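The game library at Drovwood opens at four in the afternoon, and its organizer was already there when I arrived, wiping the tables. She asked me not to write her name. "People should come for the games," she said.

She started the library with 50 games from her own home. Now the collection has 500, most of them donated by families in Maltengate and Stollow. A yearly membership costs 2 coins less than a new pack of cards, she told me with some pride, and children borrow for free.

I asked what is the most difficult part of her work. "Missing pieces," she answered at once. "A game of 1,000 pieces comes back with 999, and the family is more sad than I am." She keeps a drawer of spare dice and pawns, and she says that almost every game can be repaired with it.

She does not like when games stay on the shelf. Before each session she chooses a few and puts them out on the tables. "If a box is closed on a high shelf, a child will not ask for it. If it lies in front of him, he will open it." 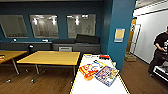
Words and photo: Mtshali, for the Stollow Neighborhood Pages

The bright boxes go first, she explained, and a lid with cartoon drawings is usually more popular than a serious one. The long wooden tables are for the bigger groups, who need space for their elbows and their arguments.

Does she still play herself? "Every evening, when they let me," she said. "But I read the rules aloud, so I have always the last turn." In September she hopes to add a second evening for adults who want to learn longer games.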